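技術支援室だより　設備・サービス紹介

仮想組立セル評価サービス「Gutidar」の試用結果について

技術支援室では、アームロボットの導入を検討する会員事業所向けに、外部の評価ツールや貸出機材の試用を続けています。今号では、Olico社が提供する仮想組立セル評価サービス「Gutidar」を取り上げます。試用期間は2か月、担当は当室のティルウォーク・ネガシュとキ・スンウです。10月から会員事業所への時間貸しを開始しますので、申込みを検討される方は、末尾の利用要領とあわせてご一読ください。

サービスの概要

Gutidarは、机上に据え付けた垂直多関節アームと平行開閉式の把持部による小物部品の取扱い作業を、計算機上で組み立て、繰り返し実行するためのサービスです。利用者は、作業台、架台、対象物、受け側の容器や治具などを一覧から選んで配置し、動作手順を与えて実行します。結果は、手先の位置、各関節の角度、接触の有無、把持部の開度として時系列で保存され、表計算ソフトで開くことができます。

基本契約には11種類の作業課題が含まれています。容器への投入、容器からの取出し、向きをそろえた載置、棒状部品の差込みなど、会員事業所から当室に寄せられる相談と重なるものが多く、新たに課題を作り込まなくても評価に着手できる点は、試用の初期段階で助けになりました。対象物の寸法と質量は利用者が変更できますが、変更できる範囲には課題ごとに上限と下限があります。極端に薄い部品や柔らかい部品は対象外です。

作業室の内装も画面上に再現されます。床、壁、扉、収納家具の配色や照明の向きを変えることができ、影の落ち方も照明の設定に従います。画像認識を用いた作業を検討している事業所にとっては、影が認識結果に及ぼす影響を事前に調べる手段になります。画像認識を用いない事業所では、内装の表示を簡略化したほうが計算時間の面で有利です。

視点の設定

視点は、室内に固定するものと、アームの手先側に取り付けるものの二通りから選択します。両者を同時に記録することも可能で、その場合は時刻をそろえた別々のファイルとして出力されます。手先側の視点では広角の魚眼レンズに相当する表示を選ぶことができ、把持部とその周囲を一つの円形の視野に収めます。直線が大きく曲がって見えるため、寸法を画面から読み取る用途には向きません。寸法の確認には数値出力を併用してください。

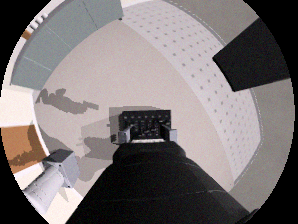 ティルウォーク・ネガシュからは、手先側の視点を早い段階で使い始めるべきだという意見が出ました。固定視点だけで手順を作ると、把持部が対象物に近づいた後の位置ずれに気づくのが遅れ、手順全体を作り直す回数が増えるとのことです。一方で、魚眼表示に慣れるまでは距離の感覚をつかみにくく、初回の利用者には固定視点との併用を勧めたいとも述べています。

当室としても、この意見を受けて、時間貸しの初期設定を二視点の同時記録に改めました。記録容量は増えますが、後から視点を追加して同じ動作を再計算する手間を考えると、同時記録を標準とすることが妥当と判断しています。容量に制約のある事業所には、申込み時に個別に設定を変更いたします。

容器を対象とする作業

試用の前半では、容器を対象とする課題を中心に実行しました。評価の要点は、把持部の指先が容器の縁や側壁に触れずに出入りできるか、触れた場合にどの程度の接触として記録されるか、の二点です。浅い容器では下降の高さを緩やかに設定しても支障がありませんが、側壁に傾斜のある容器や、作業台に対して斜めに置かれた容器では、指の開く方向を容器の向きに合わせる必要があります。 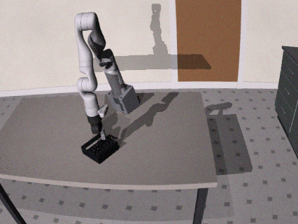 容器の向きは、初期状態では実行のたびに一定の範囲で変動します。範囲を狭く取れば手順の作成は容易になりますが、実際の職場では容器が常に同じ角度で置かれるとは限りません。会員事業所で利用される際は、現場での置き方のばらつきを事前に測っておき、その値を入力することをお勧めします。測定用紙は当室の窓口で配布しています。

接触の記録については、触れたか触れないかの二値のほか、接触の強さを段階で出力する設定があります。ただし、この段階は計算上の指標であり、実機の力覚センサの値に換算するための係数は提供されていません。Olico社に照会したところ、換算係数の提供は現時点では予定していないとの回答でした。破損しやすい部品を扱う事業所では、この点を踏まえ、最終判断を実機での確認に委ねてください。

動作手順の入力方法

動作手順は、画面上で経由点を順に指定する方式と、外部の操作器から入力する方式に対応しています。当室では操作器としてProltness社の卓上型を接続しました。接続に特別な部品は不要ですが、制御用の端末に専用の通信プログラムを導入する必要があり、事業所の情報管理規程によっては事前の承認が求められます。時間貸しでは当室の端末を使用しますので、利用者側での導入作業はありません。

経由点の指定方式では、アームの姿勢に複数の候補がある場合、計算側が一つを自動的に選びます。選ばれた姿勢が作業台や架台に近すぎることがあり、その場合は候補の一覧から別の姿勢に切り替えます。切替えの操作は画面の深い階層に置かれていて、初めての利用者が自力で見つけることは難しいと思われます。当室では操作手引の冒頭に切替え手順を載せました。

操作器による入力は直感的で、経験の浅い担当者でも早く動作を作ることができます。反面、手の細かな揺れがそのまま記録されるため、滑らかな軌道を求める場合は平滑化の処理を加えることになります。平滑化を強くかけると、容器の縁の近くで軌道が内側に寄り、接触が増える例が見られました。
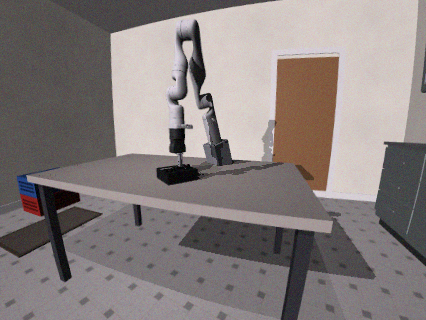

以上の事情から、当室では、大きな移動は経由点の指定で作り、容器や治具の直前からの下降を操作器で作る方法を標準としました。二つの方式で作成した区間は画面上でつなぐことができ、つなぎ目の速度も指定できます。つなぎ目を対象物の真上に置くと速度の変化が把持の成否に影響しますので、少し手前に設けるようにしてください。

差込み作業

試用の後半では、棒状部品を穴のある受け台に差し込む課題を扱いました。会員事業所からの相談が特に多い分野です。差込みの評価では、部品の傾き、穴の中心とのずれ、下降速度の三つを変えながら同じ手順を繰り返します。Gutidarでは変動の幅をあらかじめ指定しておけば、条件の組合せを夜間に連続して計算させることができます。

二つの課題分野を通じて、当室が実行した試行は合計2,289回となりました。このうち109回は、対象物が計算上ありえない位置に移動する、接触の計算が収束しない等の理由で、評価の対象から除外しています。除外された試行の多くは差込み課題で生じており、部品と穴のすき間を小さく設定した条件に偏っていました。すき間の小さいはめ合いを検討する事業所では、計算の時間刻みを細かくする設定を併用してください。計算時間は延びますが、除外の件数は減る傾向にあります。
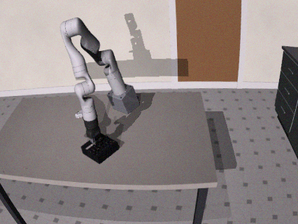

部品の傾きについては、把持部の指が部品のどの高さをつかむかによって結果が大きく変わります。上端に近い位置でつかむと、穴の縁に触れた際に部品が指の間で回りやすくなります。下寄りでつかむと回転は抑えられますが、指先と受け台の上面との間隔が狭くなり、最後まで押し込めないことがあります。適切な高さは部品の長さと受け台の形状に左右されますので、一律の推奨値は示しておりません。

指と部品の間の摩擦は、数値を直接入力する方式です。手引には材質別の参考値が載っていますが、表面に油分が残る部品や、指先に樹脂の被覆を付けた場合の値は含まれていません。キ・スンウの所見では、摩擦の値を少し動かしただけで差込みの成否が入れ替わる条件があり、一つの値のみで結論を出すことは避けるべきとされています。当室では、低め、標準、高めの三段階で計算した結果を並べて報告する様式を用意しました。

他の機材との関係

当室では従来から、Lengyel社の小型実機セルを会員事業所に貸し出しています。Gutidarの導入後も実機セルの貸出しは継続します。両者の役割は異なり、仮想セルは手順の候補を絞り込む段階、実機セルは絞り込んだ手順を確かめる段階での利用を想定しています。仮想セルで作成した経由点は、座標の原点をそろえた上で実機セルに読み込ませることができます。原点のそろえ方は当室の職員が立会いの上でご案内いたします。

なお、実機セルの架台の高さは仮想セルの初期設定と異なります。仮想セルの側で架台の高さを変更してから手順を作成してください。変更せずに作成した手順を実機に読み込ませた場合、読込みの段階で警告が表示され、動作は開始されません。

評価と留意点

二名の担当者の所見を総合すると、Gutidarは、把持や差込みの手順を比較検討する道具として実用に足る水準にあります。課題の準備に要する時間が短く、条件を変えた繰返しが容易で、記録の形式も扱いやすいものでした。画面の応答も、試行を連続実行している間を除けば良好です。

改善を望む点としては、日本語の操作手引が一部の章にとどまっていること、姿勢の切替え操作が見つけにくいこと、除外された試行の理由が番号でしか表示されないことが挙げられます。理由番号の一覧は当室で日本語訳を作成し、端末の横に備え付けました。手引の翻訳についてはOlico社に要望を伝えており、回答があり次第、本欄でお知らせします。

また、仮想セルの結果は、安全に関する評価に代わるものではありません。人と同じ空間でアームを動かす場合の危険性の評価は、各事業所の責任において、別途、所定の手続により実施してください。

利用要領

対象：会員事業所に所属し、当室の端末利用講習を修了した方。講習を未修了の方は、利用申込みと同時に受講を申し込むことができます。

利用時間：午前9時から午後5時まで。夜間の連続計算を希望する場合は、午後3時までに条件の一覧を窓口に提出してください。

持参いただくもの：対象物の寸法図、質量の測定結果、容器または受け台の寸法図。図面の持出しに制限がある場合は、寸法のみを記した用紙でも受け付けます。

記録の取扱い：計算結果は利用終了時に利用者の記録媒体へ複写し、端末からは翌月末に消去します。当室が結果を他の事業所に開示することはありません。

利用料：会員規程に定める機器利用料の区分を適用します。講習の受講料は不要です。

申込み：所定の利用申込書に記入の上、技術支援室窓口に提出してください。課題の選び方や条件の決め方に関する事前相談は、ネガシュまたはキが承ります。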